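Rapport de projet : l'éclairage des parties communes de la résidence Babalola
Ludivine Lefèvre, Tanko Akinola, Sihan Cheng

2. Relevé et méthode

La résidence compte 78 points lumineux dans les couloirs et les deux cages d'escalier. Nous les avons relevés en juin, étage par étage, en notant le type de lampe, la puissance inscrite et la durée d'allumage. Les minuteries ont été chronométrées à la main. Au sous-sol, la lumière reste allumée jour et nuit.

La consommation a été calculée à partir des puissances inscrites, sans mesure au wattmètre. C'est la principale limite de notre travail.

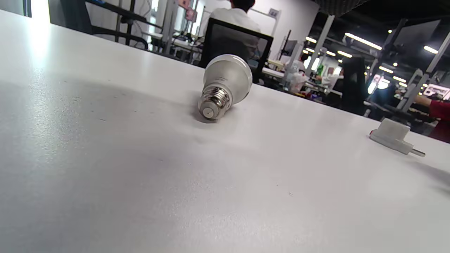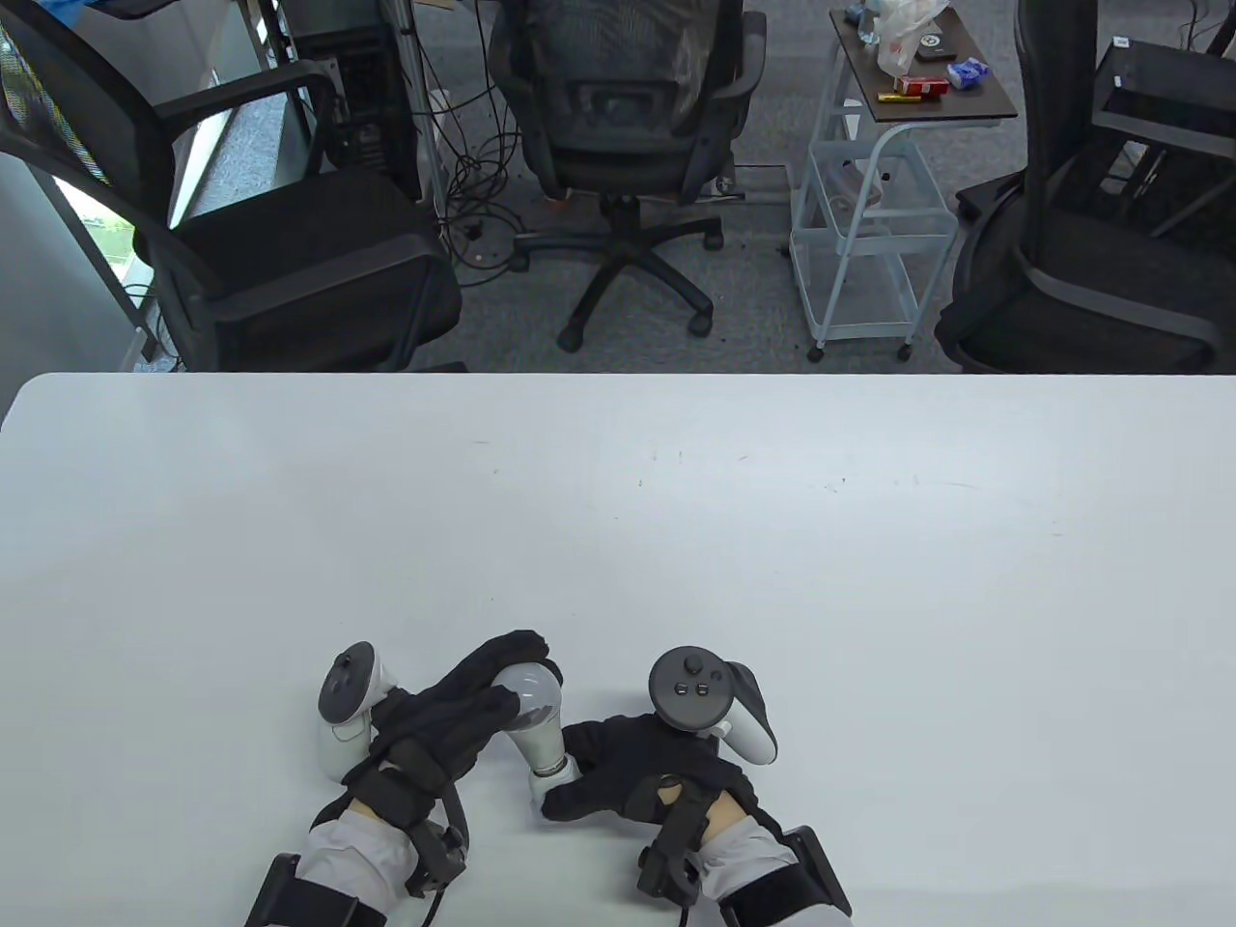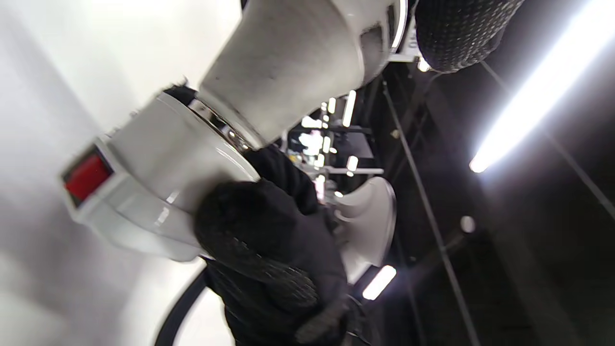 Le questionnaire a été distribué dans les boîtes aux lettres. Les habitants se plaignent surtout du deuxième étage, jugé trop sombre le soir, et de la minuterie du hall, trop courte pour qui porte des courses.

3. Résultats

Le sous-sol et le hall représentent à eux seuls presque 777 kWh par an. Un détecteur de présence au sous-sol serait la mesure la plus simple. Olanrewaju Onyeka, gestionnaire de l'immeuble, a demandé un devis à la société Trekano. Nous ne l'avions pas reçu au moment de rendre ce rapport.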